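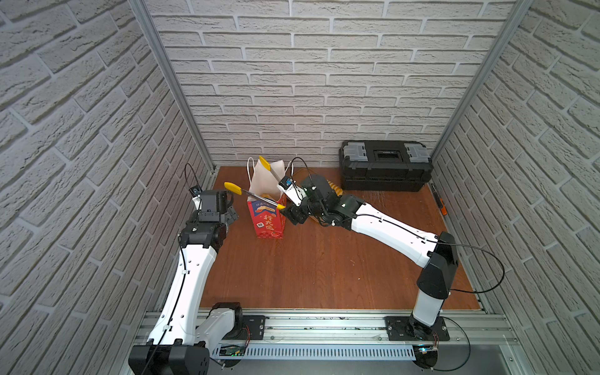 ## 5. Gift packing at the two-arm cell

This section covers daily work at the packing cell on the Skollham counter line. It replaces the March sheet, which still described the old hand-packing table. Section 4 (powering up and homing) must be complete before you start.

### 5.1 Who does what

The arms handle bags, the food on the tray, and the red packages. The attendant stocks the cell, checks the finished bags and deals with stops. Under the old arrangement each packer filled and checked their own bags. One attendant per shift now signs for all of them, so the name on the Czarnecka log is the person on duty at the cell, even if someone else brought the stock over.

Packers moved off the hand table keep their grade. Cell duty rotates at the mid-shift break. Nobody takes cell duty alone until Chie Oda has signed their training card.

### 5.2 Before the first order

1. Press HOLD on the Ilmont panel. Wait for the panel to show HELD.
2. Wipe the floor board with a dry cloth. Do not use spray.
3. Brush crumbs and dust out of the grooves in the aluminum rails. Check the corners, where most of it collects.
4. Remove hand tools from the floor board and return them to the tool drawer.
5. Check that the cables on both arms can swing freely.
6. Clear HOLD and run the short motion check (program 54).

**Note:** The brick-pattern wall panels can be brushed but not scrubbed.

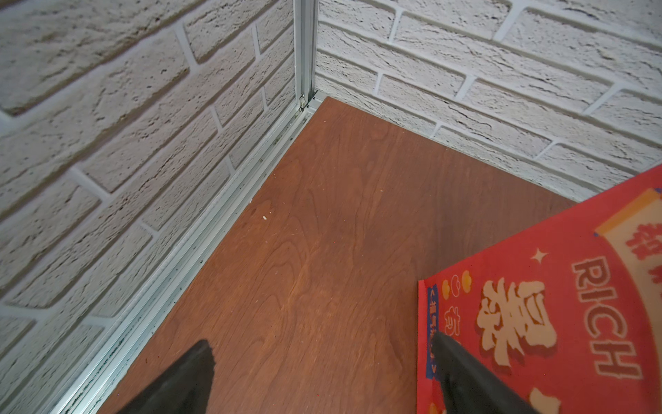
### 5.3 Loading packages

1. Press HOLD.
2. Set the package on the floor board with the printed face up.
3. Leave enough bare board beside it for one gripper finger to come down.
4. Step back behind the line and clear HOLD.

The arm makes up to 5 attempts at a pick. After the last one it stops and the panel shows code 212. Move the package a little, clear the code and let the arm try again. If 212 comes back on the same package, take it out and pack it by hand.

**Caution:** Do not reach in to straighten a package while the arm is between attempts. A still arm may be about to move. Press HOLD first, every time.

Several people on the early shift have asked whether hand-packed bags count against the cell. They don't. Write "H" in the last column of the log.

### 5.4 Trays and bags

1. Open the paper bag fully and stand it upright with the handles up.
2. Place the tray to the right of the bag.
3. Put out the buns, pastry and biscuits listed on the order slip.
4. Check that nothing on the tray is broken or stuck to its neighbor.
5. Clear HOLD and press START.

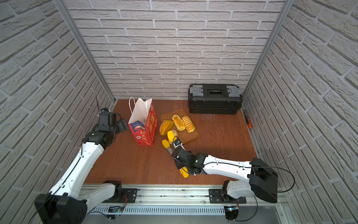
Soft items go in last. If the order slip lists them in a different order, follow the slip and tell the shift lead, as the slips come from the Timberg order system and we can't correct them at the cell.

Anything that touches the floor board is waste. Log it under code 700. This applies to whole pieces too, and to pieces the attendant dropped.

Fit clean gripper tips before food orders and check that they are seated. The packing program does not check for this.

### 5.5 Boxes

1. Press HOLD and clear the tray.
2. Set the box down with its side edge facing the gripper.
3. Select BOX on the panel. Package settings close the fingers too far for a box.
4. Clear HOLD. Watch the first pick from start to finish.

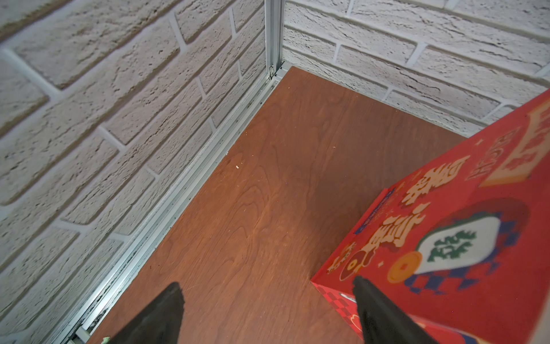 If a finger presses on a box without getting a hold, press HOLD and look at the corner. Replace a crushed box. A light mark is acceptable if the printing is not torn.

### 5.6 Handing over

The outgoing attendant stays until the incoming attendant has done these steps:

1. Read the open codes on the panel.
2. Looked over the tips on both arms.
3. Signed the log under the last entry.

Bring up problems with pace at handover or directly with Chie Oda. Attendants may slow the cell at any time using the SPEED key. Changes to speed are not recorded against the attendant.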